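Second-chance draws are back, and Pluralham retailers are leading the way

By Xiaoqing Liang, Retailer News

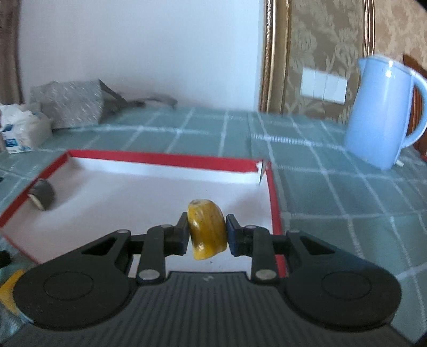 If you sell scratch tickets anywhere between Pluralham and the Mandau ferry, you already know what February was like. Our winter second-chance draw closed on the last Saturday of the month with 3,487 entries, and I've been grinning at that number ever since. When we brought the draw back after a long break, our target was 2,000. We thought that was a stretch!

For anyone new to the network, a second-chance draw lets players enter the code from a non-winning scratch ticket for another shot at a prize. It costs nothing extra, and each ticket can be entered once. We ran this one across the whole Plunness family of games, including the old crossword ticket that so many of your regulars still ask for by colour (the green one, always the green one).

What made me happiest was how many entries came in on paper. We kept the mail-in slip alongside the online form, and there was a fair bit of debate in our office about whether it was worth the printing. Well, the Tuhumury counter went through its whole pad of slips in the first fortnight and rang us for more. Plenty of players like filling something in with a pen while they wait for their coffee, and I'm very glad we left them the choice.

I spent a day visiting stores in Pluralham while the draw was on, and came home with a notebook full of your ideas. One shop had moved the slips from beside the terminal to the end of the counter, so people could write without holding up the line. Another had taped a finished slip inside the display case with the code box circled in red marker, and staff told me the questions dropped off straight away. Simple stuff, and it works beautifully. We'll be borrowing both for the next retailer kit, with thanks.

A few things didn't go so smoothly. The code on the crossword ticket is printed very small, and a zero looks far too much like the letter O. We heard about it from you, we heard about it from players, and my own mother rang me about it at dinner time. The next print run will have larger type and no letter O in the codes at all. The online form also timed out on people who stopped halfway through, and that's being fixed before we open again.

Prizes went to 2 grand prize winners and a good long list of smaller ones. Both grand prize winners have been contacted and have asked us to keep their names private, so please don't go guessing with your customers, however tempting it is. The stores that sold those tickets will get their seller's bonus with the next regular statement. You don't need to apply for it.

The spring draw is already in the works. It will run for 7 weeks, a little longer than the winter one, and the new Mandau ticket will be eligible from the day it goes on sale. Slips, window stickers and the counter card will come with your usual ticket delivery. If you'd like extra pads, write the quantity on your order form in the notes box, or just tell your rep.

One reminder while I have you. Staff who handle player slips should put them straight into the sealed box and leave them there until pickup. Please don't enter codes on a player's behalf, even for a regular who asks nicely. And keep the play-within-your-limits leaflets where people can reach them, next to the slips if there's room.

If your store has a trick for explaining the draw, I'd love to hear it. Send me a note or a photo of your counter, and I'll run as many as I can fit in the next issue.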